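The Case Against the Padded Household History

Popular histories of working households now run to a standard length, and the length is the problem. Omholm's two-volume account of the Madera estate is the latest to show it. The publisher has taken 216 pages of solid research on kitchens, laundries and wage books and issued them inside a much larger work. The remainder is a political timeline that most buyers of such a book already own in some other form.

I read both volumes with the wage tables open beside me. The tables are the reason to buy the set. They give the rate of pay by post, the allowance for candles and beer, and the deductions for breakage. None of this had been printed before, and the editing is careful.
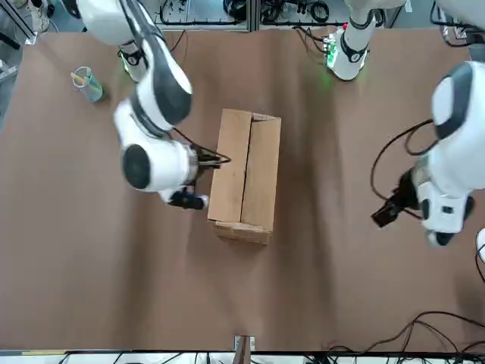 A chapter should contain what its heading says it contains. In the first volume, the chapter titled "The Laundry" spends 45 pages on a succession dispute and returns to linen only near the end. A reader treats a chapter heading much as one treats a tall cardboard box with its two top flaps folded partly inward: the outside gives the size, and the contents have to be taken on trust until the flaps are up. Omholm's headings are poor labels in this sense. The index is better, and I ended up using it as the table of contents.

The usual defense is that general readers need context. Some do. A date chart of two pages would supply it, and the text could then refer back to the chart. The Hashemi survey of merchant houses took this approach and came in under 300 pages with its notes complete. It lost nothing that I could identify, and its account of kitchen purchasing is fuller than Omholm's.

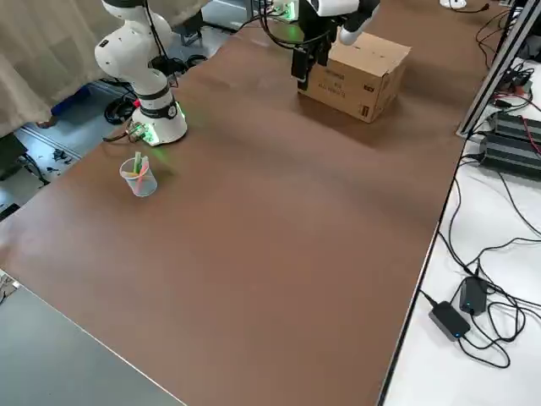 What an editor could do

The first step is to separate narrative from record. Wage books, inventories and menus should be set as tables, with the source given at the foot of each. Prose should be kept for matters the tables can't show, such as who was allowed to speak to whom.

The second is to cut any event that doesn't change the work of the house. A coronation that doubled the kitchen staff belongs in the book. A treaty that left the kitchen as it was does not. Applied to the second volume, this test would remove most of chapters 2 through 6.

Tendum has announced a paperback for next year with the text unchanged. That is a missed chance, and at the listed price I would wait for a library copy.

16 September 2020

Contact | Copyright, all rights reserved | Back to top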